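# Teaching two arms to sort a fruit plate: my term project write-up

Corina Fankhauser, 11/03/2022

Right, so this is my half of the report for the kitchen task. Severin Aebischer is writing up the training side separately (he has all the graphs, go bug him for those), and what I've got is how we collected the examples, what we changed along the way and what I'd do differently if somebody handed me the robot again tomorrow. Which I would love, by the way!

## What we were trying to get

The goal was 225 usable demonstrations of a person driving the two arms through a simple food prep job at a table. The job has a few versions. In the short one, a single item gets moved from the cutting board to the plate that's been called out. In the long one, one arm deals with the knife and the other does the moving, and they have to stay out of each other's way. We wrote the task names on cards and shuffled them before every session, so that the driver couldn't settle into a favourite order.

I pushed for the long version and I'm still glad I did, even though it ate up most of January. With the short version you end up with a learner that's pretty good at picking things up and has no clue what its other arm is for. Nadja Rainer, our supervisor, warned me that the long one would cost us triple the time per recording. She was close.

## How a session went

Two people, always. One drives, one resets the table and keeps the log. Flurina Haslinger and I traded off, and we'd swap whenever the driver started getting sloppy — you really can hear it, the grippers start clacking on things. We kept each session to 50 attempts at most. I tried going past that once and the last stretch was garbage, so we tossed it and went for noodles.

The reset matters way more than I figured going in. For our first batch we put everything back in pretty much the same spot each time, since that's what your hands want to do. Severin trained on it overnight and the arm went straight to where the banana usually was, whether or not there was a banana there. I laughed, then I realized I'd have to redo the whole batch. After that Flurina made up a placement sheet with the plate colours in a random order and a rotation for each item, and we stuck to it even when it gave us annoying layouts.

My rules for the person doing resets, copied out of the lab notebook:

- Read the sheet out loud before you touch anything on the table.
- Plates first, then the board, then the food.
- Hands back and say "clear" before the driver starts.
- If something rolls, leave it and let the driver cope.
- Write down the outcome right away, even for the boring ones.

The "if something rolls" rule caused an argument. Rupert Brunner thought those recordings should go in the bin, and I thought they were the best ones we had, because the driver has to notice and recover. We ended up keeping them with their own tag, and Severin can include them or leave them out when he trains.

## Numbers

Counting everything, we recorded 529 attempts. Out of those we kept 225, which was the target, and I'll admit we stopped the second we hit it. That looks like a terrible ratio, but it includes the whole first batch with the lazy resets, plus all the practice runs while Flurina and I were learning to drive. The rest of the rejects were mostly dropped items, arms bumping each other, and a bunch where the recording was fine but I'd labelled it with the wrong card.

We used Lernico for the labelling. It does the job, but it won't let you fix a task name once you've saved it, so 7 recordings had to be deleted and re-entered by hand. Whoever picks this up next, please check the card before you hit save.

## Things about driving I had to learn the hard way

Slow down at the start of a grasp and nowhere else. I was slow the entire time at first, and the learner copied that faithfully, so we had an arm that crept across the table like it was sneaking past somebody asleep.

Don't hover either. When I was unsure I'd hold the gripper over an item for ages while I made up my mind, and those pauses get learned as part of the task. Flurina decides before she moves, and you can tell her recordings from mine just by watching playback for a few seconds. Hers are nicer (fine, I said it).

The tricky bit is two arms at once. My right hand does its thing and the left one drifts. What helped was parking the idle arm on purpose at the start and writing that into the task steps, so there's a proper spot for it and the learner sees the same habit over and over.

## What's left

Severin wants more variety in the lighting, and I want a second table height. Nadja has asked for a set where the called-out plate is already full, to see what the driver does about it, and we haven't agreed on what the right answer even is. My vote is to put the new item on the nearest other plate, Flurina would leave it on the board, and the card wording needs sorting before we record any of it. 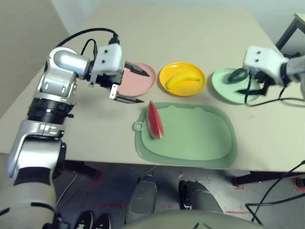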